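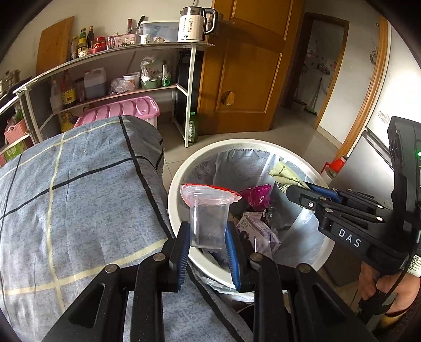
My polling station walk-round list for Culla ward has been passed about so many times that I've lost track of who has which version, so I'm putting the whole thing up with my comments left in. I use it the evening before polling and again at six in the morning when the doors are still locked. It covers trips, fire, access, the ballot box and the dull stuff like rubbish. On rubbish, by the way, I'm a fan of a round bin with a see-through bag pulled well over the rim. You can look straight down at the sweet wrappers and the odd plastic cup, and if somebody has dropped a ballot paper in there by mistake you've a fair chance of spotting it! Mark each line OK, NOT OK or N/A, and write something in the comments even if it's only "same as last time".

Station: Carkine Hall, main room
Election: ward by-election, October
Electors on the register: 3,840, split over two desks
Checked: evening before, then again from 6 am

OUTSIDE AND GETTING IN

1. Polling station signs up at the gate and at the door, both readable from the pavement
OK. The gate sign was hidden behind a hedge last time and people walked right past it to the library. Cable-tied it to the other post. Brought spare ties.

2. Path from car park to door clear and level
NOT OK in the evening, OK by morning. It's 27 metres and I walked it with a torch because that's how half the voters will see it. There was a loose slab near the drain, which rocked when I stood on it. Rang it through, and it had been bedded down with a cone beside it when I got back. I've left the cone there anyway.

3. Outside lights working, including the one over the ramp
OK. They're on a sensor that takes ages to wake up, so I asked for the override switch. It's inside the cupboard by the toilets, second switch down, unlabelled (I've now labelled it).

4. Ramp in place, not bouncing, edge strip visible
OK. The ramp came from Kemppainen along with the booths and it's a good solid one, much better than the old board we used to drag out. Do check that the little feet are all touching the ground. One wasn't.

5. Main door opening wide enough for a wheelchair with BOTH leaves open
OK with both, NOT OK with one. A single leaf gives us 700 mm and that's just not enough. The second leaf has a bolt at the top and another at the bottom, and the bottom one sticks. Wiggle and lift. Pin it back and leave it pinned all day, and never mind the draught. I take a fleece.

6. Candidates' tellers have somewhere to stand that doesn't block the door
OK. Chalk line on the left-hand side. I know some presiding officers don't like chalk, but everybody kept to it, all three parties, and I had no rows at all. At my old station in Kudasside I had two tellers nearly nose to nose over a folding chair, so a chalk line is cheap at the price.

FLOORS, CABLES AND FURNITURE

7. No trailing cables across any route a voter uses
NOT OK at first. The desk lamp for the second desk had been run straight across the gap. Moved the desk, shorter run, taped what was left. Use proper cable tape because parcel tape curls up by lunchtime.

8. Mats flat, corners not turned up
OK. If it rains, put the second mat down and mop by the door every hour. Put the yellow sign where people can see it before they step on the wet bit, please, and not behind the door where I found it.

9. Booths steady, shelves level, pencils on strings
OK. The low booth goes nearest the entrance. Lean on every booth, and I do mean lean, properly, like someone with a bad hip would. One of them folded on me and I had to put the brace in again. The pencils had all been sharpened to needles, so I blunted them a bit on scrap paper.

10. Nothing overhead that could come down
OK. A banner from the dance school was hanging by one corner, so down it came and into the kitchen.

11. Chairs for voters who can't stand in a queue
OK, but they need to be chairs with arms. The stacking ones are no good if you have to push yourself up. I pinched two from the meeting room (401 on the key tag, don't ask me why, the building only has one floor) and put them back after the count van had gone.

FIRE AND FIRST AID

12. Fire exits unlocked and clear on both sides
NOT OK, then OK. The inside was lovely. On the outside somebody had parked a wheelie bin hard up against the door! Always go round and look from outside. I say this every time and I'll carry on saying it.

13. Extinguishers in date, staff know where they are
OK. Walked both poll clerks round at 6.30. It only took a minute or two.

14. Assembly point agreed, and what happens to the ballot box if we evacuate
OK. People first, obviously. If it's safe the box comes out with the presiding officer, along with the register and any unused papers, and the time goes in the log. If it isn't safe it stays put and you ring the elections office straight away. Decide beforehand who carries which thing, since you've only two hands and the box is awkward.

15. First aid box present and stocked
NOT OK. Plenty of bandages, no plasters. In all my years the only thing I've ever needed is a plaster, for paper cuts. Brought my own.

16. Heating on and nothing stacked against the heaters
OK, though feeble. No personal fan heaters under the desks. I've had this argument and I'd rather lend you my fleece.

BALLOT BOX AND PAPERS

17. Box shown empty before the seal goes on
OK. Done in front of everyone in the room just before seven, including one agent. Tip it right over so they can see in.

18. Seal number written down by one person and read back by another
OK. This is the one line I'd never skip. If the seal has to be changed for any reason, put the old number, the new number and the time in the log.

19. Box where the presiding officer can see it and voters can't trip on it
OK on the second try. It was on the floor to begin with. Now it's on the low table, which a wheelchair user can reach.

20. Spoilt papers envelope and tendered papers kept apart and closed
OK. In the lidded tray, off the main desk. 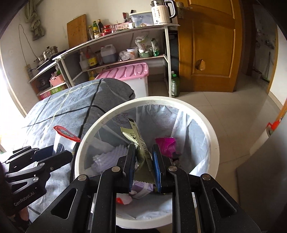
A poll clerk from the next ward told me she thinks line 19 ought to be split in two, as being able to see the box and being able to reach it are separate problems and she has failed one and passed the other in the same hall. She also said that at her station they turn the table so that its short end faces the queue, and people stop bunching up round the slot. I tried it for the last couple of hours of polling and yes, much better, so I'll split the line in the next version.

STAFF AND HOUSEKEEPING

21. Toilets open, lit, warm water
OK. Tell people about the step down into the gents. There's tape on it, but it's brown tape on a brown floor. I've asked for yellow.

22. Kettle tested, lead not damaged
OK. No drinks on the desk with the register, and that includes water with a lid on. I've seen what one cup of tea does to a page of the Ts.

23. Bins emptied the evening before and checked at close
OK. Fresh bag in each. Don't let anybody take a bag out to the big bins during polling until somebody has looked through it. Found one poll card, which was fine, people are allowed to chuck those away.

24. Breaks written on the rota so that the room is never down to one person
NOT OK. The rota had both clerks going off at half past one. Changed it. It's a fifteen-hour day and you do need to sit somewhere else for a bit of it.

25. Phone charged, emergency numbers on paper too
OK. Signal is poor by the stage and fine near the kitchen hatch.

AT CLOSE

26. Anyone in the queue at ten still gets to vote
OK. Had a handful. I stood at the end of the line myself so there was no muddle over who was last.

27. Slot sealed, paperwork packed, two people to lift
OK. Walk the route to the car before you pick the box up. And get the override light back on, because the sensor had dozed off again and we came out into pitch black.

COMMENTS

From a reader in Kudasside: Line 5 is spot on. We've had the same hall for years and only ever opened one leaf. Measured it last night after reading your list and it's even tighter than yours. Could you add something about hearing loops? Ours has a sticker on the wall, but I've no idea whether the thing is switched on.

My reply: Good one, and no, I hadn't got it down. I'll put it after line 5. Best thing is to ask the hall for the loop listener, which is the little handset for testing it. If they can't find it, take the sticker down until they can.

Anonymous: Do you fill the whole list in twice? I can't see us managing that at six in the morning.

My reply: In the evening I do every line. In the morning I only redo the outside ones, the fire exits, the cables and the floor, then the box section as we go. Takes me half an hour if I don't stop for a natter.

Anonymous: What pen for the seal number?

My reply: Black biro. Not gel, it smudges on the shiny labels.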